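Print this page | E-mail this to a friend

Workshop Tips: Teaching an Arm to Reach Into the Fridge

By Veronica Matei
2024-10-26

If you've been following our build at the Skosedell shared workshop, you'll know that Ayuba Agyeman and I have been trying since last December to get an arm that can fetch things from a kitchen refrigerator (his grandmother would love one, and so would I, come to think of it). We've spent plenty of evenings on it, and these are the tips I'd pass along to anyone starting out at home.

Do your first tries in a simulator. It saves your shelves and your nerves! We built a plain kitchen on screen and ran 1000 reaches there before we bolted anything down. Keep the fridge empty to begin with, and leave it all in gray. You can add the milk and the leftovers later on, when the arm knows its way around the shelves.

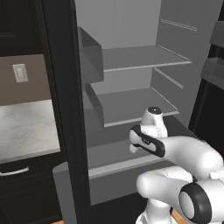
Reaching for the lowest shelf in the simulated kitchen, gripper slightly open.

Start with the bottom shelf, and bring the fingertips in just above it with nothing to pick up. We set our stopping height too low at first, and 300 of those early reaches ended with a bump, so raise yours a little and creep down from there. Watch the wrist too. It's easy to get so wrapped up in the fingers that you forget there's a shelf over the wrist as well, and lifting straight up on the way out is asking for trouble. Back out first, then lift.

Measure your own fridge with the door all the way open, bins and all, and write the numbers on a strip of masking tape inside a cabinet door. I lost ours twice before Ayuba thought of that.

When you do move to the real thing, run it slowly, keep a hand near the stop button, and practice with an empty plastic tub before you trust it with a jar of pickles.

Print this page | E-mail this to a friend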